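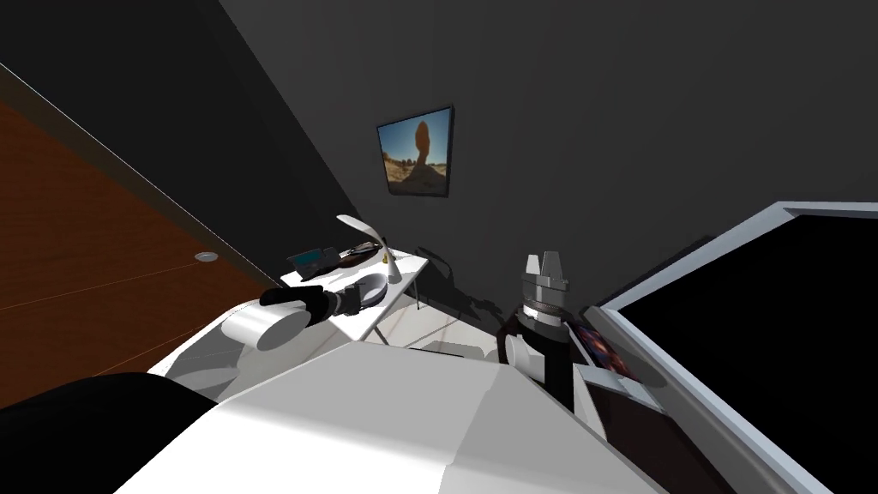

*Asked by **Teemu Hirvonen** in Home & Service Robots, 104 views*

**Which safety rules should we follow in simulation before we go near a real bedroom?**

Hi all! Our little group is putting together a tidy-up routine for a two-armed robot, and we're having a ball with it. Everything so far is simulated: a small bedroom, two arms working over the bed, a side table with a lamp on it. We'd like to write our house rules now, while mistakes are free, and carry the same rules over to the real machine later on.

I've read bits of ISO 13482 (personal care robots) and bits of ISO 10218 (the industrial ones), and I'm not sure which of them fits a bedroom. Do people bother with speed limits and stop rules in sim? And how do you log your runs so somebody else can check them? We've done 38 so far and our notes are a mess.

---

**Meller**

Great project! Start with 13482, because it was written with robots that share space with ordinary people in mind. 10218 is for industrial robots, but it's still worth a read for how it thinks about stopping and guarding. Neither one hands you a finished checklist. You do a risk assessment first, and the rules fall out of that.

Yes, absolutely set your speed limits in sim. We cap ours at the same value we plan to use on the real arm, and we never lift the cap to save time, however tempting it gets at 11 at night! If you tune a grasp at double speed you'll only have to tune it again.

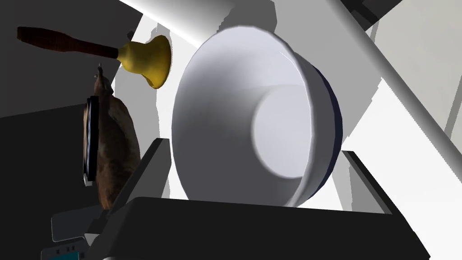 Same goes for grip force. Pick a ceiling for each kind of object, write it down next to the object's name, and have the run stop itself if the ceiling is passed. Bowls and other rounded things deserve their own line in the list, as they like to roll or tip when one finger touches before the other. I'd also give every object a "leave it alone" rule — if the robot can't tell what it has, it opens up, backs off and asks.

For logs we keep one line per run: software version, object, starting pose, who was watching, result. Failed runs stay in. We threw out our failures for most of October and I still regret it.

---

**Panik**

just use the e-stop lol. it's a sim

---

**Chuang**

Please do practise the stop, though! We make everyone on the team trigger it at a random moment in their first 15 runs, and it's surprising how many people reach for the wrong key.

My other tip is to treat the wrist view as part of the rules. Ours says the fingers must be on both sides of the object in the close-up view before the close command is allowed, and a person signs off on that view for any new shape. Flat, dark things are worth extra care, as depth can be hard to judge on them.

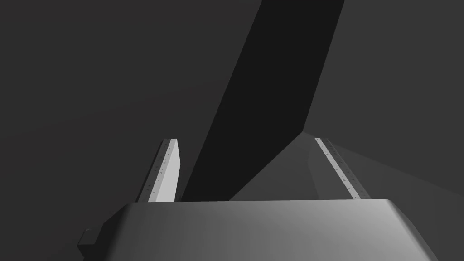

*Zosero Builders' Notes, p. 38*

The page I've cited there has the sign-off sheet we borrowed, and it's very easy to adapt. Change the column headings to suit your own objects and add a space for comments. We ran some 400 grasps with it before we changed a word, and the only thing we added was a box for "arm parked, yes or no" for whichever arm isn't working.

Teemu, if you post your draft rules I'd be happy to mark them up. I love this stuff — bring the messy notes too!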